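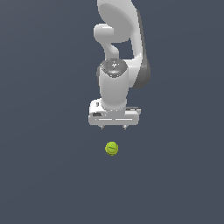
Render: white arm above a tennis ball, plain blue-grey background.

Ticket 664 – Grokalham festival, wristband top-ups missing at Yeom stage bars
Status: Resolved
Priority: High
Component: Stindura cashless, gate and bar readers

Reported
Bar staff at the Yeom stage report that top-ups made at the main gate do not show on their readers. The wristband scans, the holder's ticket type is correct, but the balance reads zero. Top-ups made online before the weekend show normally. Konau stage bars are not affected.

14:10
Reproduced with a test band. Loaded £2 at the gate, scanned at Yeom bar, balance £0.00. Same band at Konau bar, balance £2.00. Fault is on the Yeom side.

14:25
Restarted both Yeom bar readers. No change. Swapped one with a spare from the box office – same result, so not the handset.

14:40
Checked the local hub behind the Yeom stage. It is up and taking sales, but the last sync from the gate is 11:52, before doors. Queue shows 296 top-ups waiting. Oldest entry is stuck on "retry".

14:55
The oldest entry is a refund with no matching band number. The hub processes the queue in order and will not skip a bad record. Moved it to the held list by hand. Queue started to clear, then stopped again with 200 left.

15:05
Second stop was a network timeout. The hub was on the same wireless channel as the sound desk tablets. Moved it to the wired port in the stage cabin. Queue cleared to zero at 15:11.

15:20
Retested with the same band. Yeom bar now reads £2.00. Asked bar staff to rescan anyone turned away earlier. No double top-ups found in the log.

Cause
One malformed refund record blocked the queue. Poor wireless at the Yeom hub slowed recovery.

Follow-up
Keep the Yeom hub on the wired port until the site closes.
Held refund to be matched by hand at the box office.
Raised with Stindura: hub should hold a bad record after three tries and carry on. Linked as a separate request.
Add "last sync time" to the opening checks for every stage – at present only the Konau sheet has it.

Closed 17:30, no further reports.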